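Cómo cambiar el asiento del váter sin volverse loca

Hola a todos. Llevo 9 años en el mismo piso y nunca había tocado el asiento del baño, pero el mío ya baila cada vez que alguien se sienta. He comprado uno de la marca Roltero y no sé ni por dónde se saca el viejo. ¿Hay que desmontar la tapa primero o sale todo junto? ¡Gracias!
Marisa_Wombridge

Sale todo junto, mujer. Dos tuercas por debajo y fuera.
pepelu90

Hola, Marisa. Lo de las dos tuercas es verdad, pero si llevan tantos años puestas igual no giran. Yo les eché un poco de aceite, me fui a cenar y al volver ya cedían con la mano (bueno, una; con la otra sudé lo mío). Antes de comprar mide la distancia entre los agujeros, que yo no lo hice y tuve que volver a la tienda, 13 kilómetros de ida y otros tantos de vuelta. Y deja la tapa levantada contra la pared mientras trabajas, que así no estorba. Ah, si la tapa trae una etiqueta por dentro, hazle una foto antes de tirar nada, por si luego necesitas repuestos.
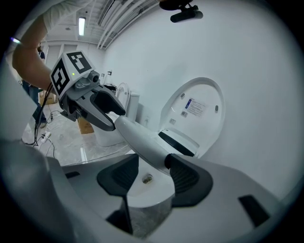

Tapa levantada, con la etiqueta a la vista, y la pieza blanca curva delante.

Aprieta las tuercas a mano, sin pasarte, y a la semana les das otro repaso. ¡Ya nos contarás!
Hsin-yi Tu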